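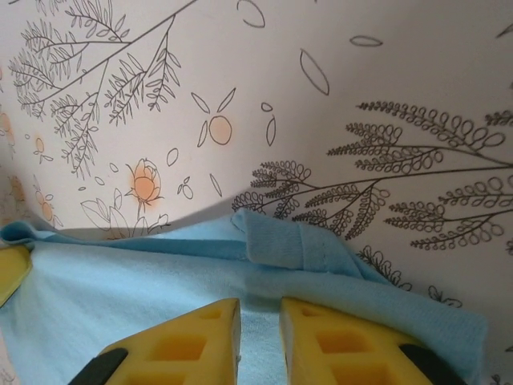

Rumpled blue cloth against the leafy wallpaper

Print | E-mail

Talk notes, October. Meal boxes and the real weeknight
Amancay Medina

Hi everybody! (Wait for the coffee line to sit down.) So I've been eating out of boxes for 7 weeks. Two companies, Pakano and Mirotia, and I paid for every one of them myself, before anybody asks. I wanted to know if a delivered dinner kit could get me through the week without a 6 p.m. bowl of cereal over the sink.

Start with Pakano. They send everything raw, right down to the little bag of cumin, and you do the chopping. I loved the lentil stew with lemon, loved it, made it again from memory. The fish tacos, not so much (way too much slaw, and I like slaw). Cooking time on the card says half an hour. With my knife skills it was closer to fifty minutes, and that's with the radio on and no phone calls.

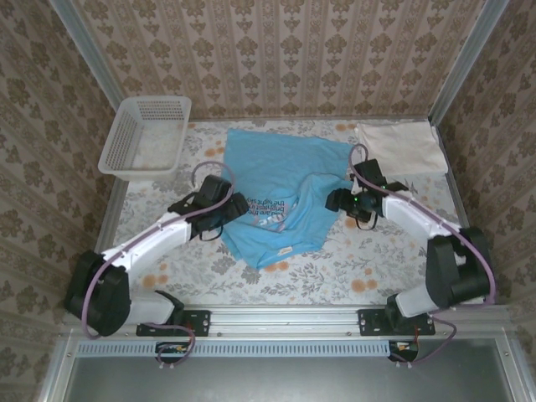
Mirotia is the lazy one, and I mean that kindly. The rice is cooked, the sauce is in a tub, you heat and stir. The peanut noodles are the best thing they do. But check the salt on those tubs! I got thirsty just reading the label, and I ended up using half the sauce and thinning it with a splash of water. Tasted better, too.

Ask the room: who here cooks for one? (Show of hands, then go to the portions bit.)

Portions. Both companies start at 2 servings. If you live alone that's dinner plus tomorrow's lunch, great, unless it's the Pakano salad, which goes sad overnight. Keep the dressing in a jar and mix it at your desk.

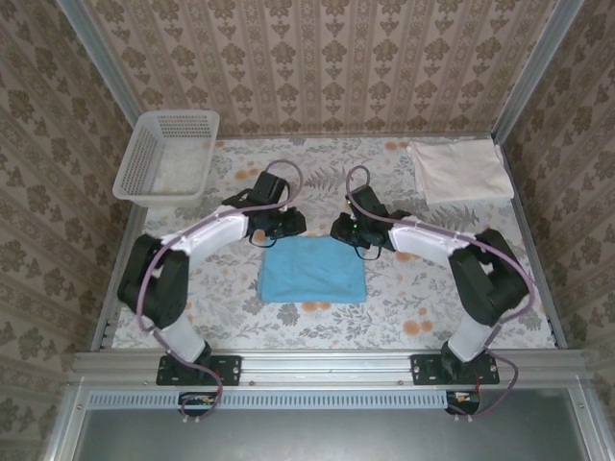
Folded blue towel on the flowered tablecloth

Money. I kept every receipt, and my total came to around $234. My regular grocery bill dropped a bit, but I still bought milk, fruit and bread like always, so don't let anyone tell you the box replaces the store. I also threw out a lot less cilantro. Tell the cilantro story if there's time, skip it if the clock says more than 16 minutes.

Packaging, quickly. Ice packs! My freezer is full of them. Brannigan, the deli on my corner, took a stack for their coolers, so go ask at yours.
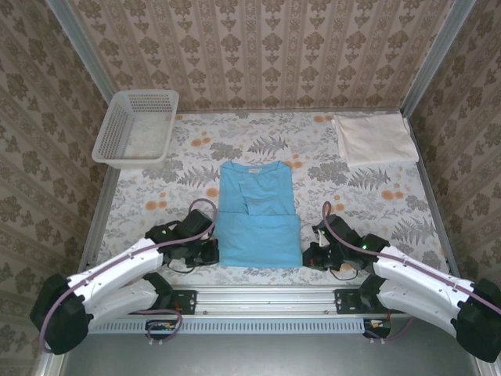
Light blue shirt, folded, collar at the top

Last part, what I'd order again. Pakano on weeks when I've got the energy, Mirotia in the freezer for the bad nights. Alterum has a soup box coming and I've signed up to try it, so ask me about that next time.

Questions. Recipe cards for the lentil stew are by the door, please take one!

Print | E-mail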